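Teaching the Tabletop Task by Remote Control, Part 2: Your First Good Recordings
By Édgar Pacheco
3 Sep 2020

If you followed the first part, you have Poka installed, the hand controller paired, and the simulated arm moving more or less where you want it. Lovely! Now comes the bit I enjoy most, which is sitting down with something warm to drink and showing the arm how to do a job, over and over, until your thumb gets tired.

Open the Skusitz desk layout from the start menu and switch to the wrist view. I know the room view feels safer (I clung to it for weeks), but the wrist view is what the policy will learn from later, and if you can't do the task with what it shows you, the policy will have a hard time too. Before you record anything, drive slowly over the table for a minute or two and get used to how little you see at once.
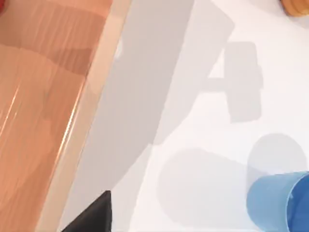

Wrist view over the open tabletop, with a gripper finger at the bottom and the blue cup at lower right.

Watch the shadows while you're drifting around like this. They're a great help in judging height, and beginners tend to ignore them. As you lower the arm, the finger and its shadow draw together, and after an evening of practice you'll be reading that gap without thinking. If your shadows are missing altogether, go to Display, then Lighting, and turn on Soft Shadows.

When you're comfortable, press Record and make your first approach. Come in at a steady pace, pause for a breath above whatever you mean to pick up, go down, close, and lift straight up. Please don't hurry the pause. My early recordings had none, and the trained arm swooped at everything like a seagull after a sandwich.

Things get fussier near the back of the desk, where the organizer stands and the taller items are lined up in front of it. I drop the speed slider to 40 for this part and keep the fingers low, and I turn the wrist a little before moving forward so that I'm not trying to do both in a tight spot.

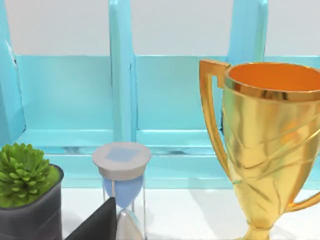
Handles deserve some extra patience, as they stick out further than you expect and catch a finger very easily. If you do bump something, stop the recording and throw it away. It's tempting to nudge the thing back and carry on, but then you've taught the arm to bump and nudge! Press Reset, let the desk settle for 2 seconds, and start over.

Save each good run with a short note on what you did. My own folder from June holds 242 runs, of which I kept 143 for training, so don't be discouraged if your discard pile grows quickly. Ndlovu, the playback tool, will step through a saved run at half speed, and I'd watch your first few that way before recording any more.

Part 3 covers trimming the runs and exporting them.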